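Intro to Small Business Bookkeeping – Week 4 handout: the bank reconciliation
22 September 2025

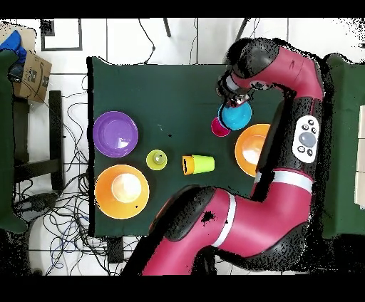

Begoñe Cifuentes wrote to me after last week's class that she had been through her cash book four times, that it still didn't agree with the bank statement, and could she please just type in the difference and call it "sundries"? No, Begoñe, you can't! But I'm glad you asked, as I suspect half the room was about to do the same, so tonight we take it slowly.

Where we left off

Last week we posted a month of entries for Grosterov, our little shop that repairs bikes and sells a few parts on the side. You should all have the cash book finished up to the end of the month. If yours isn't finished, use the one at the back of the workbook so you don't fall behind.

Two records, one pile of money

The cash book is what Grosterov thinks happened. The bank statement is what the bank thinks happened. They almost never match on any given day, and that's fine. Our job is to explain the gap, line by line, until there's nothing left over. I did my first one at nineteen, for my uncle, and I spent a whole evening hunting for a number I had written down backwards (more on that further on).

The gap comes from a few places:

Checks you wrote that haven't been cashed yet.
Deposits you made late in the day that the bank hasn't posted.
Bank fees and interest that you only find out about when the statement lands.
Plain old mistakes – usually ours, now and then the bank's.

The first two belong on the bank side of the page. The last two go on the book side, unless the bank made the mistake. Please write that in the margin, because every year somebody mixes them up on the test.

Working the Grosterov example

Get out the statement. We tick off everything that shows up in both places, in pencil, small neat ticks. Then look at what has no tick.

On the bank side there's a check to Karagiannis, the parts supplier, for $290. Grosterov mailed it on the last day of the month and it hasn't cleared. So we take $290 off the bank balance. There's also a deposit of $200 that went into the night drop. The bank hasn't seen it yet, so we add it on. The bank balance comes down by $90 in all.

On the book side there's a monthly service charge of $36. Grosterov didn't know about it, so it comes off the book balance. Then there's $37 from a customer whose check bounced. We had counted that as money in. It wasn't, so off it comes too, and the customer owes us again. That makes $73 off the books.

Now compare the two adjusted balances. Same number? Lovely. If not, go back to the ticks before you touch the calculator again.

The entries people forget

The bank side needs no journal entries at all. Time will sort those out. The book side always does! For Grosterov:

Debit bank charges 36, credit cash 36.
Debit accounts receivable 37, credit cash 37.

I take marks off if you stop at the reconciliation and leave these out. I'm sorry, but I do.

When it won't balance

Try dividing the difference by nine. If it goes in evenly, you may have swapped two digits (54 typed as 45, that sort of thing – this was my uncle's evening). Then try halving it, and look for that amount posted on the wrong side. After that, check your opening balance. I've seen people hunt for an hour through a perfectly good month when the trouble was left over from the one before.

And yes, software will match most of this for you. Use it at work by all means, but in here we do it by hand until October.

For next week

Do the Nullumberg problem in the workbook, both sides plus the journal entries. Pundelik is optional and quite a bit nastier – it has a bank error in it and a check entered twice. Bring a pencil, and bring your Grosterov sheet back with you, as we start petty cash from the same figures.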